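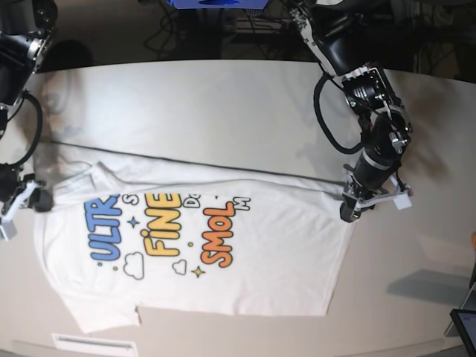 # Chapter 6: Comparing Grippers on Soft Materials

Chapter 5 dealt with rigid parts. A block or a bottle cap keeps its shape when a gripper closes on it, so a test can be scored by whether the part was lifted and where it was set down. Cloth needs a different kind of test. It changes shape as soon as it is touched, and two grippers can both hold a garment and leave it in very different states.

This chapter uses one task throughout: folding a short-sleeved T-shirt on a flat table with two arms. The task is common in published work, it needs little equipment, and the result can be measured with a ruler.

By the end of the chapter you should be able to:

- set up a two-arm folding test that another lab could repeat
- choose finger shapes and pad materials to compare
- score a fold by its edges and wrinkles
- tell a gripper fault from a controller fault

With a lengthwise fold, each gripper takes one end of the shirt. Look first at the long edges. If the upper layer is offset from the lower one, a step shows along the strip. A printed shirt is useful in this kind of test, as any lettering left showing between the layers marks where they fail to cover each other.

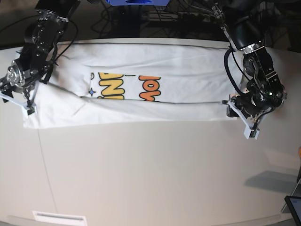

## 6.1 What to Hold Constant

A comparison of grippers is only fair if the rest of the cell stays the same. Use the same shirt, the same table, and the same starting layout. Keep the camera and the lights where they are. Run 30 trials with each gripper before changing anything, and write down the pad material and the closing force each time.

Wrinkles should be recorded by position. Fabric bunched next to one gripper and smooth cloth at the other end is a different result from even creasing along the whole strip, and the two should not share a score.

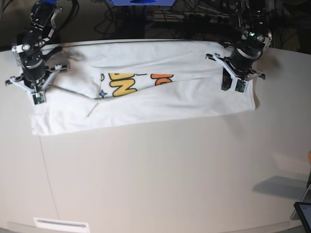

*Photo: Iqra Ansari, Stetbridge*

Fingertips deserve their own column in the trial log. The tip is the part that meets the cloth, and a small change in its angle can alter how many layers are caught. Note also whether the tip presses the fabric against the table or closes on it from both sides. Section 6.2 treats these as separate grasps.

**Key terms:** offset, layer count, pinch grasp, press grasp, closing force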